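Home & Workshop | Materials
Jan 16, 2022
By Teresa Bragança
14 comments | 63 shares

Why Your Tabletop Moves, and What to Do About It

A solid wood tabletop changes width all year. It grows in humid months and shrinks once the heating comes on, and no finish sold today will stop it. A good finish slows the exchange of moisture between the wood and the air. The total movement over a long season is nearly the same either way.

Most complaints that reach furniture repair shops in winter come down to this one fact. A top splits near the end, a miter opens at the corner, or a drawer that stuck in July rattles in its opening. The owner usually blames the glue. In my experience the glue is fine and the design left the wood no room.

Wood holds water in two ways. Free water sits in the hollow part of the cells and leaves first as a board dries. Its loss changes the weight of the board and very little else. Bound water is held in the cell walls. When that starts to leave, the walls get thinner and the board shrinks. The changeover falls near 30 percent moisture content for most species, and furniture lives far below it, commonly between 6 and 12 percent. Everything that happens in a house happens in the bound water.

The shrinkage is uneven by direction. Along the length of the board it is small enough to ignore in furniture work. Across the growth rings, the radial direction, it matters. Around the rings, the tangential direction, it is often close to double the radial figure. A flat-sawn board shows mostly tangential movement across its face, and a quarter-sawn board shows mostly radial movement. The two can come out of the same log and behave quite differently in the same room.

The difference in rates also explains cupping. In a flat-sawn board the face nearer the bark is cut closer to the tangential direction than the face nearer the pith. As the board dries, the bark side shrinks more and pulls the edges toward it. Some builders alternate the ring direction from board to board when gluing up a top, which turns one large curve into several small ones. Others keep all the boards the same way up and rely on the base to hold the panel flat. Both methods work if the fasteners are right, and neither works if they are wrong.

Fasteners deserve more attention than they get. A top screwed tight to its aprons through plain round holes is locked across its width. When the top shrinks it has to break something, and the weakest thing is usually a line along the grain. The standard remedies are old and cheap. Slotted holes let the screw slide. Wooden buttons sit in a groove in the apron and travel with the top. Figure-eight clips pivot. On a narrow side table any of these will do. On a dining table I prefer buttons, with a gap left at the bottom of each groove in whichever direction the top is expected to go.

Breadboard ends need the same thinking. The end piece runs across the grain of the top, so its own length barely changes while the top beside it grows and shrinks. Only the center should be glued. The outer tenons are pinned through elongated holes and left dry. For part of the year the end will stand slightly proud of the edge, or the edge slightly proud of the end. This is correct, and sanding it flush in January only moves the problem to May.

Reading the surface before buying gives a fair idea of what a board will do. Straight, close, parallel lines suggest a cut near the quarter. Arches, waves and V shapes suggest a flat-sawn face, where the saw has passed along the curve of the rings. Many wide boards show both, arched toward the middle and straight toward one edge. The end grain settles any doubt, provided the seller has not painted over it.
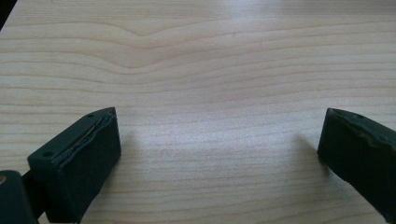
Veneered panels follow different rules. A thin face glued to a stable core has little say in the size of the panel, and the core decides. Movement across a veneered plywood top is small enough that it can be fixed down firmly. The trade-off is at the surface, where there is little thickness to sand and a deep scratch may go right through. Edges are the other weak point, particularly where water can stand.

For a solid top, stable air does more good than any oil. A cheap hygrometer on a nearby shelf is worth having. If indoor humidity stays between 35 and 50 percent all year, a well-made table should give no trouble. Below 30 percent for weeks at a time, expect small gaps. Keep tables away from radiators and floor vents, and do not leave one half in direct sun beside a large window.

If a crack does appear in winter, leave it alone. Filling it while the wood is dry puts a hard wedge in a gap that wants to close, and the next humid spell can drive the split further. Mark the end of the crack with a pencil, loosen the screws underneath, and check again in May. Many cracks close to a hairline once the top is free. Those that remain can be glued and clamped at that point, with the holes in the aprons slotted before the top goes back on.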